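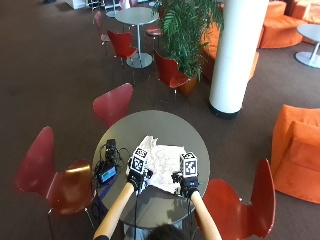
Marker gloves on a crumpled sheet of paper, with the cables running back off the near side of the table.

Stester Glove Set and Ikmont Hand Gripper: Which One Should You Get?

I get this one in my inbox more than any other, so I finally sat down and wrote it all out on one page. We carry both at Willham, I've used both a lot, and I like them for different things. If you're hoping I'll pick a single winner you may be a little disappointed (though I do lean one way, keep reading).

The glove set first. You get a left and a right, black, with a marker cube on the back of each. A camera looking at your work area picks up the square patterns and works out where each hand is and how it's turned. The cables are long enough for most tables but you do want to think about where they go before you start. I run mine back past my wrists and off the near side, and put the boxes off to the left where my elbow won't find them. Ask me how I learned about the elbow!

What I love about the gloves is how little I have to think. Paper is a great test. Try crumpling a sheet and smoothing it out again, then fold it over on itself. With your own fingers you can feel the crease and press along it, and you're using both hands without planning it. Every gripper I've tried makes paper feel like a chore, and the Ikmont is better than most of them but it's still two jaws on a stick when you get right down to it.

The weak spot is the cubes. Turn your palm up, or cross one hand over the other, and the camera can lose sight of a cube. You can work around that with a second camera, or by just learning to keep the backs of your hands facing up. I got used to it in an afternoon. My brother-in-law never did and kept flipping his hands over like he was checking for rain, so your mileage may vary.

Fit is snug. If you're between sizes, go up. The material does warm up on you after a while and I like to take a break every 25 minutes or so, mostly for my own comfort.

Now the Ikmont. It's a gripper you hold in your hand and squeeze, with a wide round-view camera riding along on the tool itself. That camera goes where the gripper goes, so you don't have to set up anything above the table. Pick it up and walk over to whatever you want to work on - a drawer, a shelf, a pile of clothes on a chair. For anyone who wants to record in more than one room this is a huge deal, and it's the reason I reach for it when I'm visiting somebody else's place.

The lens takes in a LOT. You'll get the thing you're handling, the ceiling, the windows, and very likely yourself, upside down if you tip the tool far enough. Bright windows are the main headache. If the glass is behind your work, that side of the picture washes out, and there's not much in the settings that will save it. Pull a blind if there is one, or turn yourself so the light comes from your back.
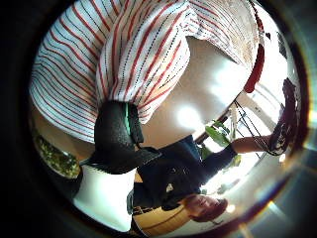

Can I use the Ikmont and the glove set in the same session?

They run fine side by side as long as each one records to its own device. There's no shared clock between them, so plan to line up the two recordings afterward. I do a sharp clap at the start and match on that.

The jaws on the Ikmont come with soft pads, and the pads are the part that wears. Ikmont's sheet says up to 2,000 squeezes to a pair. Smooth cloth is easy on them and cardboard edges are murder. I'd order a spare pair right away, they're cheap and the shipping costs more than the pads do.

A few things that trip people up on setup:

- Calibrate the gloves with your hands flat and relaxed. Don't stretch your fingers out stiff.
- Wipe the marker cubes with a dry cloth. Skip the glass cleaner, it dulls the print.
- On the Ikmont, the squeeze range has to be set again any time you change pads.
- Shiny tabletops can bounce light up into an overhead camera. A lamp moved a foot to one side often fixes it.

And the cloth question, since everybody asks. For folding shirts and towels on a table I take the gloves. For picking cloth up off something and moving it elsewhere, the gripper does nicely, especially with thicker fabric that bunches up into a good pinch. Thin slippery stuff is hard with either one. I've tried the grippy pads from Lò on the Ikmont as well, and they hold thin fabric a bit better, but they leave lint on the jaws and I got tired of picking it off.

So which way do I lean? Gloves, if you have one table and you're going to stay at it. Gripper, if you're going to move around. If you're building something that will end up as a robot with two jaws anyway, the gripper also saves you the step of turning finger motion into jaw motion, and I'd count that heavily. Both ship with a two-year warranty on the electronics, pads and glove fabric not included.

Cable kits and spare cubes are sold separately. Write to me before ordering cubes so I can check which print your set uses, the older ones aren't the same size.

Comments (3)

Nektarios Katsaros
Jan 15, 2021
Agree on sizing up. I bought the medium and could barely close my fist. Does the older cube size still work with the newer software?

pdx_marla
We've had the Ikmont since August and the pads held up better than I expected, but we mostly do dishes and plastic cups. The window glare thing is real. I ended up hanging a bedsheet.

tobin.r
Any chance of a longer cable for the left glove? I'm left-handed and my boxes have to sit on the other side.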